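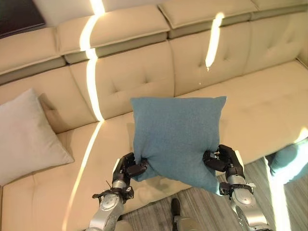

Nindano's two-arm system holding a cushion by its lower corners in front of a sectional sofa.

Search news, topics, companies
Search

Nindano splits its grasp planner in two for soft household objects

Robotics software firm Nindano has released an update to Filtent, its manipulation control stack, that replaces the single grasp planner used for all object types with separate planners for rigid and deformable items. The release went out to development customers in December and is aimed at household tidying work, where cushions, towels and bedding have been the main source of aborted tasks.

18 shares 15 comments

Earlier versions of Filtent treated a cushion as a box with uncertain dimensions. The planner fitted a bounding volume to the point cloud, chose two opposing contact areas and closed the hands to a set distance. On a stiff object this works well. On a filled cushion the cover slides over the filling, the fitted volume changes as soon as the fingers make contact, and the second hand closes on a surface that has moved.

The new deformable planner drops the volume fit. It looks for edges and corners of the cover, ranks them by reachability, and plans a pinch at each one. Closing is governed by motor current and by fabric motion seen in the wrist cameras. Both hands must report a stable pinch before the lift controller is allowed to start.

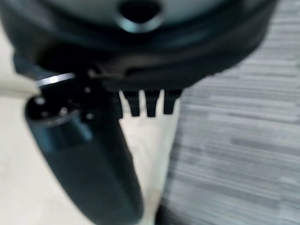
Coordination between the arms has also changed. In the previous stack each arm followed its own trajectory, with a shared clock as the only link. The update adds a constraint that keeps the distance between the hands within a band while a soft object is held. If one hand is delayed by a joint limit or a collision check, the other slows to match. Nindano says the constraint is solved inside the existing control loop and needs no extra hardware.

The perception side is a smaller change. Filtent now runs two segmentation passes, one on the head camera and one on each wrist camera, and keeps them as separate estimates until the hands are close to the object. At that point the wrist view takes priority. The head camera is still used for placement, where the robot needs the position of the seat and backrest as well as the object in its hands.

Motion blur was a known problem for the wrist view. Frames above a blur threshold are now skipped for segmentation but kept in the log, so that developers can replay a run with the timing intact.

Test results

The company published results from 900 cushion pick-and-place trials run with its integration partner Haugland. The robot completed 753 of them without operator input. A trial counted as complete if the cushion was released upright against the backrest and both hands withdrew without moving it again. Trials in which the cushion fell over after release were logged as failures, as were those in which the planner ran out of time.

Of the remaining trials, the largest group ended before the lift, when one hand failed to confirm its pinch. The supervisor retries a failed pinch up to 5 times – each time at a slightly different point along the edge – and then stops and asks for help. Nindano said most of these cases involved a corner pressed flat against another surface, leaving too little fabric for the fingers to close on.

The second group came from placement. The release routine lowers the cushion until it detects contact with the seat, tilts it back, then opens the hands in sequence. On deep seats the tilt step could run out of reach, and the routine had no fallback.
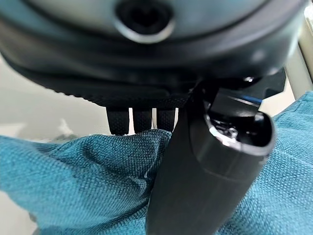 Tooling

Two developer tools ship with the update. The first is a log viewer that lines up head and wrist camera frames with joint states and planner decisions on one timeline. Selecting a decision shows the candidate grasps that were considered and the score given to each. The second is a command-line checker that runs recorded grasps against a new planner version and reports where the outputs differ.

The checker does not simulate fabric. It compares planned contact points only, and Nindano advises against using it as a substitute for trials on the robot. A cloth simulation module was planned for this release and has been moved to a later one. The company gave no date.

Log files are considerably larger than before, a result of storing the unsegmented frames. Users short on disk space can turn off wrist camera logging in the configuration file, though the viewer will then show gaps in the timeline.
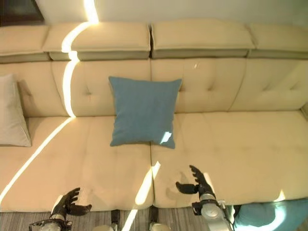 A cushion upright against the backrest, with both robotic hands open in front of the seat.

Availability

The update is available to existing Filtent customers through the normal package channel. The deformable planner is off by default and has to be enabled per object class. Grasp libraries made for the old planner still load, but entries for soft objects are ignored when the new one is active.

Haugland is running a further set of trials at its Cleltunon test site, covering folded blankets and fitted sheets. Those objects have no filling and fewer usable corners, and the current edge ranking is not tuned for them. Nindano expects to ship a revised ranking and a short-reach version of the release routine as a patch, with the same logging format.

15 comments
Search archive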